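Chapter 4. Gathering Examples

Before a learning system can do anything useful, somebody has to sit down and show it, patiently and many times over, what we would like done. In this chapter we stay with one modest chore, putting a ball of paper into a small bin, and we will get to know it very well indeed! 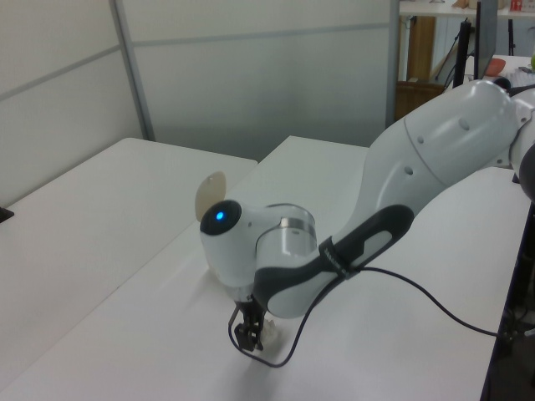

Renato Figueroa wrote back on an early draft that his students always want to start with the network and leave the collecting for later, and he wished the chapter would slow them down.

So let us go slowly. One try from start to finish is called an episode. Our practice set, Kisero, holds 2308 of them, and you will meet it again in the exercises.

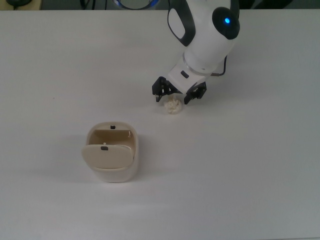

An episode needs a clear beginning and a clear end - write both down before you record your first one. Move the bin a little between episodes, and crumple a fresh ball now and then.

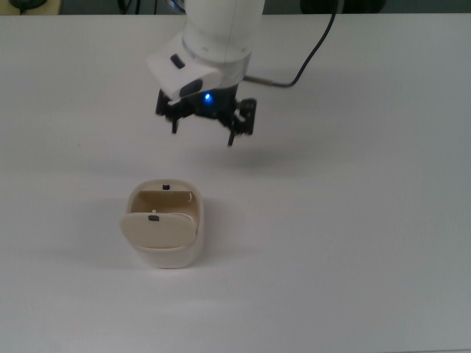 Plan on 50 episodes for a first set, then stop and look through them with a friend.

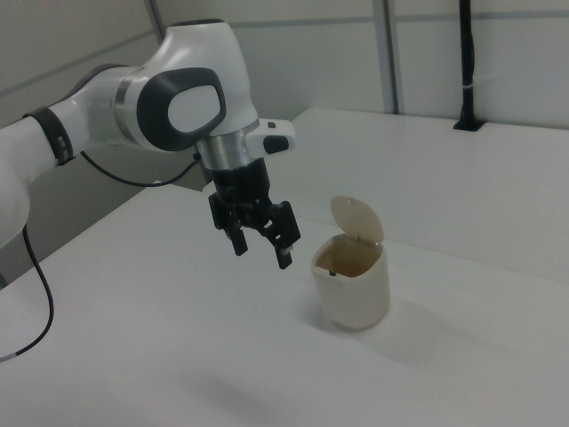
Agustina Ledesma asks whether the clumsy tries should be thrown away. Keep them, please, but label them; we return to her question in Section 2.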